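This site uses cookies to remember your settings. Accept | Manage preferences

Filed under: Sewing Basics, Your Questions

Quilting questions I get all the time

How much fabric should I buy for my first quilt?

Less than you think. A lap quilt is plenty for a first go, and I'd pick four fabrics that you really like and leave it there. My very first one had so many prints in it that my sister got dizzy looking at it!

Do I have to prewash?

I do, every time, mostly for the reds and dark blues. Plenty of good quilters skip it and sleep just fine. If you're using precut strips, leave them alone or you'll end up with a ball of string.

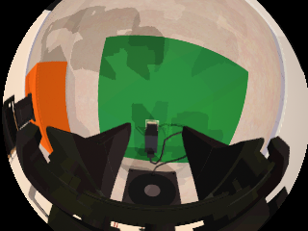

By Conceição Amaral | Sewing Basics

What thread do you use?

Plain 100 percent cotton for piecing, usually in a light gray that disappears into everything. I bought a big cone of Samano years ago and I'm still working through it.

My blocks keep coming out different sizes. Help?

Check your seams first. Sew two scraps together, press them, and measure - if you're off by a hair there, you'll be off by a lot once you've joined a whole row. Then look at your iron. Pushing it back and forth stretches the fabric, so set it down, lift it up, and move along.

Can I quilt on a regular machine?

Yes! Mine is an old Wondura that cost me $300 secondhand, and it has handled everything up to a queen size. Roll up the side you're not working on and take breaks (your shoulders will complain).

Do you take commissions?

Not right now. I have four quilts promised to family and one of those babies is already walking. I may open up a short list in January, so check back then.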